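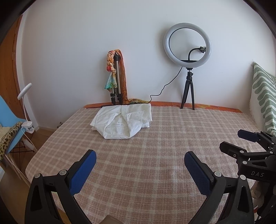 Chapter 2
Folding, and Other Ways to Lose an Afternoon
by Takeshi Fukuda and Sakda Wannasri

Most people learn to fold a shirt from someone who was in a hurry. The lesson lasts as long as the shirt does, and the student carries the result through life like a regional accent. If you fold the sleeves in first, you think people who fold the body first were raised in a barn. They think the same of you. This chapter takes no side until page two, when it takes one firmly.

We start with the white collared shirt. It is the least forgiving garment in the average closet and so the best teacher. A dark sweatshirt will hide almost anything you do to it. White cloth shows every soft crease, and a stack of uneven layers at the side is as plain as a crooked picture. Look at the folded garment on the plaid cloth at the head of the chapter. The collar is open toward the near edge of the table, and the layers at the left and right don't quite agree with each other. We would call that a fair working fold. A shop would call it something else.

The surface matters more than beginners expect. A bare, polished tabletop lets fabric slide just when you want it to stay put. A cloth with a slightly fuzzy weave holds the bottom layer still while you deal with the top one, and a plaid has the further charm of giving you straight lines for free. Set the shirt's side fold along one of the pale bands and you have a ruler you don't need to pick up. Students in our Tokmont evening course were given actual rulers for a whole term. They used them to stir coffee.

Then there is the scarf. A sheer scarf can't be folded in any sense a shirt would recognize. It slips, it flares, and it comes undone while you are admiring it. Draping is the usual surrender, and whatever stands upright nearby will be asked to help: a chair back, a doorknob, a tripod. We come back to scarves in the second half of the chapter, after you have had some success and can afford to lose it.

Before you begin, you will need:

One collared shirt, clean, buttoned at the top and at every other button below
A table covered with a cloth that doesn't slide
One scarf, the more annoying the better

Key terms: placket, yoke, side fold, working fold, shelf fold

2.1 The Placket Comes First

The placket is the band of doubled cloth that carries the buttons. It is the stiffest straight line on the shirt, and every other fold is measured from it. Lay the shirt face down, reach underneath, and run a finger along the placket from collar to hem. If it wanders, start over now, while you still like the shirt.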